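지퍼백도 이제 재활용 수업을 듣는다
공유 179 댓글 2

클린달브리지의 생활정리 교실 프릴트니스가 2023년 5월 7일 공개 강좌 하나를 열었다. 주제는 지퍼백이다. 정확히는 지퍼백에 물건을 넣고, 닫고, 다시 여는 법이다. 초등학교 입학 전에 끝냈어야 할 과목처럼 들리지만 대기자 명단까지 생겼다고 한다.

강좌를 기획한 방인호 씨는 이런 반응이 익숙하다. 그는 지난 몇 해 동안 남의 집 서랍을 열어 온 사람이다. 서랍마다 반쯤 열린 지퍼백이 나왔고, 그 안에는 건전지와 고무줄, 주인도 정체를 모르는 나사가 함께 들어 있었다. "다들 지퍼백을 샀으니 정리가 됐다고 생각해요. 사실은 잡동사니에 비닐옷을 입힌 거죠."

수업은 흰 탁자에서 진행됐다. 첫 시간의 과제는 봉지를 눕혀 놓고 쳐다보는 것이었다. 수강생 가운데 한 명이 언제 시작하느냐고 물었는데, 이미 시작한 지 한참 된 뒤였다.
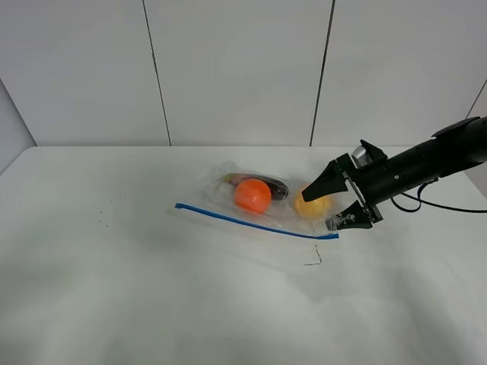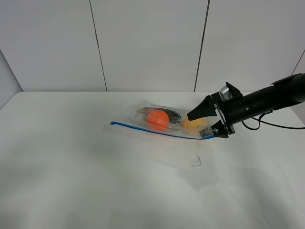
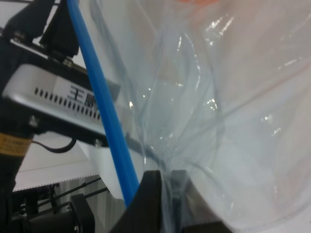
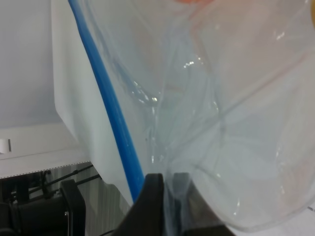 주름진 투명 비닐과 파란 선. 클린달브리지 프릴트니스 교실.

방 씨가 가장 오래 붙들고 있던 것은 지퍼의 색이다. 투명한 지퍼는 닫혔는지 열렸는지 알 수 없어서 사람들이 눌렀다고 믿고 넘어간다는 것이다. 색이 있는 지퍼는 적어도 어디를 눌러야 할지는 알려 준다. 강사는 이 대목에서 목소리를 조금 높였고, 수강생 몇 명은 받아 적었다. 무엇을 적었는지 물으니 "색깔 있는 거"라고 했다.

두 번째 쟁점은 공기다. 가득 채운 봉지가 서랍에서 베개처럼 부풀어 있으면 나머지 봉지들이 갈 곳을 잃는다. 프릴트니스식 해법은 단순하다. 봉지를 눕히고, 내용물을 한쪽으로 몰고, 빈 쪽부터 손바닥으로 쓸어 납작하게 만든 다음 지퍼를 끝까지 닫는다. 빨대로 공기를 빨아내는 방법도 있다. 방 씨는 이 방법을 권하지 않는데, 밀가루가 든 봉지로 시범을 보인 날이 있었기 때문이라고만 했다.

모두가 이 교리에 동의하는 것은 아니다. 수강생 오리시아 자하르첸코 씨는 쉬는 시간에 조용한 이견을 냈다. 그는 집에서 봉지 대신 뚜껑 있는 통을 쓴다. 통은 쌓을 수 있고 서 있을 줄도 안다는 논리다. 그러자 옆자리의 나옐리 아파사 씨가 짝이 맞는 뚜껑을 마지막으로 본 게 언제냐고 되물었다. 자하르첸코 씨는 잠시 생각하더니 8월이라고 답했다. 올해 8월은 아직 오지 않았으니 꽤 긴 이별이다. 논쟁은 거기서 휴전에 들어갔다.

이름표 문제도 나왔다. 속이 훤히 보이는 봉지에 이름표가 왜 필요하냐는 질문이었다. 방 씨는 냉동실 이야기를 꺼냈다. 얼고 나면 카레와 호박죽은 같은 색의 벽돌이 되고, 된장국을 녹였는데 육수가 나오는 저녁도 있다. 내용물과 날짜를 쓰되 물건을 넣기 전에 써야 한다. 채운 뒤에 쓰면 글씨가 울퉁불퉁해져서 본인도 못 읽는다. 그가 보여 준 자기 집 봉지 하나에는 "국(아마)"이라고 적혀 있었다.

다시 쓰는 법은 마지막 순서였다. 씻은 봉지를 어디에 말리느냐를 두고 국자에 씌우는 파, 창문에 붙이는 파, 컵에 거꾸로 꽂는 파가 갈렸다. 강사는 중립을 지키려 했지만 나중에는 국자 쪽으로 기울었다. 생고기나 생선을 담았던 봉지는 미련 없이 버리라는 데에는 이견이 없었다. 지퍼가 한 군데라도 벌어진 봉지는 단추 보관용으로 강등된다. 단추가 없는 집은 단추부터 구하라는 얘기는 아니라고 그는 덧붙였다.

이날 수강생에게는 숙제가 하나 나갔다. 집에 있는 지퍼백을 전부 꺼내 탁자에 올려놓고 세어 오라는 것이다. 지난번 강좌에서 나온 최고 기록은 500장이다. 기록 보유자 이살린 자케 씨는 인터뷰 요청에 "전부 쓰는 것들"이라고 짧게 답했고, 그중 한 봉지에는 다른 지퍼백이 들어 있었다고 인정했다. 그 봉지의 용도를 묻자 여분이라고 했다. 여분의 여분이 따로 있는지는 확인하지 못했다.

교실 뒷벽에는 그동안 수강생들이 남긴 쪽지가 붙어 있다. 대부분은 고맙다는 내용이다. 하나는 남편이 봉지를 자꾸 반만 닫는데 강좌에 대신 보낼 수 있느냐는 문의였다. 방 씨는 가능하다고 답장을 썼지만 남편은 아직 나타나지 않았다. 또 다른 쪽지에는 고무줄을 한 봉지에 모았더니 이제 고무줄이 필요할 때마다 봉지를 찾는다고 적혀 있다. 이 쪽지에는 답장이 없다.

프릴트니스는 반응이 괜찮으면 다음 강좌를 준비할 계획이다. 후보는 비닐랩의 시작점을 찾는 법과 맞춤시트 접는 법이다. 맞춤시트 쪽은 강사를 구하지 못하고 있다. 한 차례 섭외를 받은 키어 매클리시 씨는 자신도 그냥 둘둘 말아서 장에 넣는다며 정중히 거절했다.

다음 지퍼백 강좌의 일정은 나오지 않았다. 신청은 클린달브리지 교실에서 직접 받고, 봉지는 각자 가져와야 한다. 크기는 상관없지만 안에 든 것은 비우고 와 달라고 한다. 지난번에는 누군가 먹다 남은 김을 그대로 들고 왔고, 수업이 끝났을 때는 김이 없었다.

조회 2,227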